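Three winters with a second-hand weather station

I have been meaning to write this since December, when the rain gauge had its birthday and I ate a mince pie in its honour, standing in the garden in my wellies. Three winters of weather records! I have never kept anything up for that long. Diaries, sourdough, the ukulele, all gone by Easter. But every morning at half past seven I go out to the bottom of the garden, read the gauge, tip it out, look at the sky and come in to write it down, and I love it as much as I did in the first week.

It started because I was cross. The forecast for Pestthorpe is really the forecast for somewhere else, somewhere higher up and a good deal drier, and one autumn it promised me a bright morning four times in a row while I stood at the kitchen window watching it bucket down. I wanted proof. I wanted to be able to say, with numbers, that it had rained. So I bought a plain plastic gauge, the sort with a funnel and a measuring tube, stuck it in the lawn, and found I had gone and caught the bug.

The gauge lives in the wrong place, I should admit that straight off. You're meant to put it well clear of anything tall, twice as far away as the thing is high, and my garden is a long thin strip with a hedge on one side and next door's shed on the other. I moved it five times in the first year. It is now as far from the hedge as it can get without being under the washing line, and if there is a stiff wind from the west I know I'm losing a bit. I write a small w next to those days. There are a lot of small w's.

Then came the station itself. I bought it from a man in Clisville who was moving to a flat and had nowhere to put a mast. It's a Pendance, quite an old one, with the spinning cups for the wind and a little white louvred box for the thermometer, and it came in two banana boxes with all the screws in an envelope. I had it up by teatime. The cups stick a bit in light winds (anything under a gentle breeze and it swears the air is dead still), but give it a proper blow and it whizzes round like a mad thing. I have stood out there in a gale just to watch it, holding my hat.

The white box matters more than you'd think. I had always assumed that a thermometer was a thermometer, and you could hang it on a wall and there you were. But walls soak up the sun and give it back, and a thermometer in full sun is mostly telling you how warm the thermometer is. When I put my old one from the patio next to the one in the box, on a bright afternoon in June, the patio one was a full six degrees higher. All those summers I'd been telling people how hot it was in my garden! I've had to take back quite a few boasts.
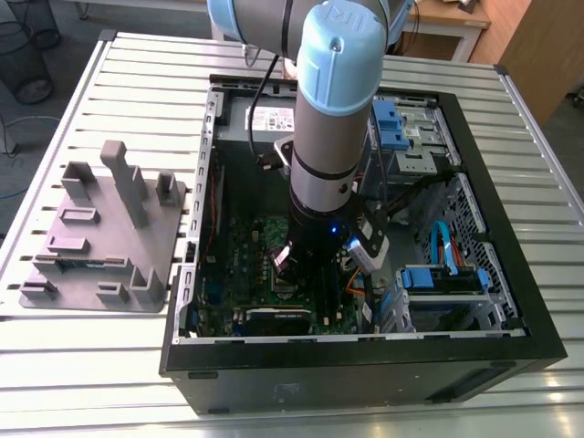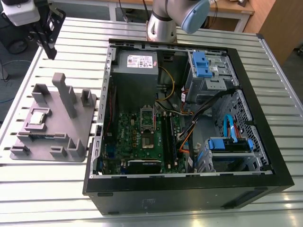 Paper was how I kept the records to begin with, and paper is still how I do the morning reading, in pencil, in a hardback notebook that lives on the hook by the back door in a freezer bag. The computer came later, when I wanted graphs. I can't pretend I'm a natural with computers. I'm perfectly happy typing numbers into a column, but the sight of one with its side off, like the black tower in those two photos, used to make me want to leave the room. I've got better. My own is a hand-me-down that sits under the stairs, and last spring I took the side off it myself and put in a second stick of memory, following a leaflet, with the radio on for courage. It went in with a click and the graphs have drawn themselves at a decent speed ever since.

And the graphs are wonderful. You live through a month of weather and it feels like a muddle, a wet bit and a nice bit and the day the bins blew over. Then you draw it out and there's a shape to it. You can see the cold come in overnight, like a step down off a kerb. You can see the warm front arrive at three in the morning, when it is suddenly milder than it was at bedtime, and you remember that you kicked the blanket off. My favourite is the pressure line, which slides about all winter in great long swoops and then in a settled spell goes nearly flat for a week, with just a tiny wobble twice a day. The wobble is real! I thought the thing was broken. It's the whole atmosphere gently breathing in and out, and a cheap sensor in my garden can feel it.

I keep a list inside the back cover of the notebook, of days worth remembering. A few of them:

The morning the puddle on the shed roof had frozen in perfect rings, like a cut tree.

The thunderstorm in July that gave me 17 millimetres in the time it took to eat a bowl of soup. I ran out in it to check the funnel wasn't blocked and came back in looking as though I'd swum home.

The fog that sat on Pestthorpe for three days solid, with the church clock striking away somewhere inside it.

A dust fall in March, after a southerly wind, when the gauge had a fine orange sludge in the bottom and every car in the road looked as if it had been to the desert.

The day I first saw the pressure go over a thousand and forty, which called for cake.

For anyone tempted, you truly don't need a station. Get a rain gauge first. Rain is the thing you can measure really well for next to nothing, and it's the one that varies most from place to place, so your reading is worth having. Read it at the same time every day, and write down the noughts. I didn't, for my first few weeks. I only wrote down the wet days, so later I couldn't tell a dry day from a day I'd stayed in bed, and that whole patch is useless to me now. A dry day is a reading too.

Write down what you see as well as what you measure. I have a column for clouds, which I fill in very badly, and a column called "other", which is the best of the lot. Other has the first swift in it, and the smell before snow, and "sky gone yellow, don't like it". When I look back through the early notebooks it's hardly ever the numbers that bring the day back.

My cloud spotting is coming along, slowly. I bought an old paperback guide by Pretorius at a jumble sale, with the pages all coming loose, and I've been trying to learn one kind a fortnight. I'm quite sure of the mackerel sky now. I still can't tell the two flat grey ones apart, and as those two make up most of our winter the column is a bit of a mess from November on. If there's a trick to it I'd love to hear.

As of this week I've passed 1,000 morning readings, which made me go back and see how many I'd missed. It was 17, most of them one bout of flu and a holiday when I forgot to ask next door. I used to mind the gaps. Now I just draw a line through the box and carry on -- a friend's grandfather apparently kept rain records for forty years and had gaps all over the place, and they're still a lovely thing to leaf through.

The next job is a proper snow board, a square of painted wood you lay on the grass so you can measure the depth without poking a ruler down through the lawn. I've cut it and given it two coats of white, and I've pushed a cane in at each corner so I'll be able to find it again. It has been out since the end of November. So far it has collected leaves, one slug and a great deal of rain, and the temperature this morning was nine degrees. The long-range people are muttering about easterlies for the second half of the month, though, and I have moved the ruler to the hook by the door.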